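Maple board on a pegboard bench top, finish and flattening
Posted in Woodworking Basics, Nov 14, 2022

Unai Bravo
I glued up a board from maple planks to use as a loose work surface on top of a Werkon pegboard bench. The pegboard is fine for clamping but small things are annoying on it, because the holes catch corners and anything round wants to settle into one. My kids also use the bench for sorting games with little plastic shape blocks, and they need something smooth to stand them up on.

The glue-up went well. The seams are closed and I can only just feel one of them with a fingernail. The maple has a lot of wavy grain, and when I tried a hand plane on an offcut it tore out in both directions. So far I have only sanded it. It is still bare wood.

I would like to know what finish to use, whether I need to finish the underside, and how to keep it from sliding on the pegboard without screwing it down. It has to come off when I need the clamps. I have a can of Nornholm hardwax oil left from a shelf, and I could buy something else.

Enda Mulligan
Use the hardwax oil you have. It is easy to repair later by sanding one spot and wiping more on. Varnish would be harder wearing, but a scratch in it is more work.

Put the plane away for this board. With wavy grain the fibers change direction every inch or so and you will chase tearout all day. A card scraper works well on it, then 180 and 220 grit with the length of the planks. Wipe it with a damp cloth between grits, let it dry, and sand off the fuzz.

Thin coats. Put it on, wait 20 minutes, wipe off everything that will come off, and leave it overnight. 2 coats is enough for a work surface. Lay the used rags out flat outside to dry, don't ball them up, they can catch fire.

Do finish the underside, with the same number of coats as the top. If only one face is sealed the other one takes up moisture faster and the board can cup. Wait 7 days before you leave anything sitting on it.

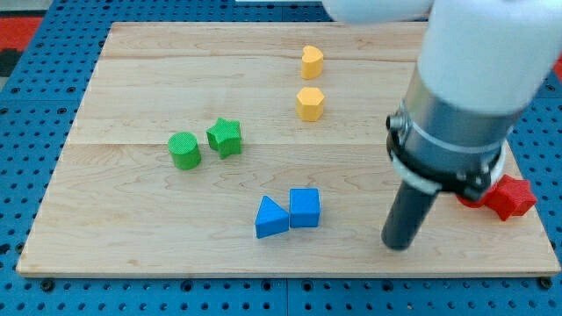 Will plastic blocks leave color on the maple once it is oiled?
Hard plastic normally won't mark a cured finish. Soft rubbery plastic can, so keep that kind off it for the first month.

For the sliding, cut pieces of thin cork or shelf liner and put one under each corner. If it still moves, glue 2 short dowels into the underside, lined up with holes in the pegboard, and it will lift straight off.

Vik
I just used mineral oil on mine. Looks ok. Needs doing again every June or so. For slipping I used the rubber mat from Zurnia, the cheap one, but it smelled for a while.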